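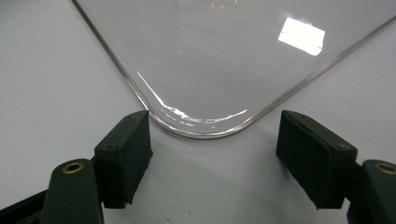
Science Desk > Machines > When Robots Get It Wrong

February
By Annelies Wouters

A robot has to know where a thing is before it can pick it up. With a red block on a white table this is simple. With a clear tray on a white table it is hard, and a robot called Muli got it wrong.

Muli is an arm at the Zeddale workshop. Its job was to take a clear tray by one corner and move it to a shelf. One Friday the gripper closed too early. The fingers met on nothing, the arm lifted, and the computer recorded a successful pick. Muli then carried no tray to the shelf and let go of it.

What the camera saw

A camera measures light. Light passes through a clear tray, bounces off the table, and comes back through the tray again. Most of the tray therefore looks like table. The parts that do show up are the thin edges and the shiny spots, called reflections.

Reflections cause trouble. A ceiling lamp can make a bright square on the floor of a tray. The square moves when the camera moves, but the tray stays still. Muli's program took the end of a bright streak for the corner.

What the fingers felt

Muli's fingers had no touch sensors. The program checked only that the motor had stopped. A motor stops when the fingers squeeze a tray. It also stops when the fingers squeeze each other. This kind of mistake is called a false positive: the machine says "yes" when the answer is "no."

The repair

Kibet Ogola, the engineer on duty, read through 3542 saved picks and found 69 false positives. All 69 were clear trays.

Two changes were made. The program now measures the gap between the fingers after they close. If the gap is zero, the arm stops and a yellow light comes on. The lamp over the table was also moved to one side.

Safety rule: when the yellow light is on, people still keep their hands outside the line on the floor. A stopped arm can start again.

Recent in Machines
Why Elevators Stop Between Floors
How a Robot Finds the Edge of a Table
Ask Abla Harb: What Is a Sensor?
The Farkton Train Doors That Would Not Close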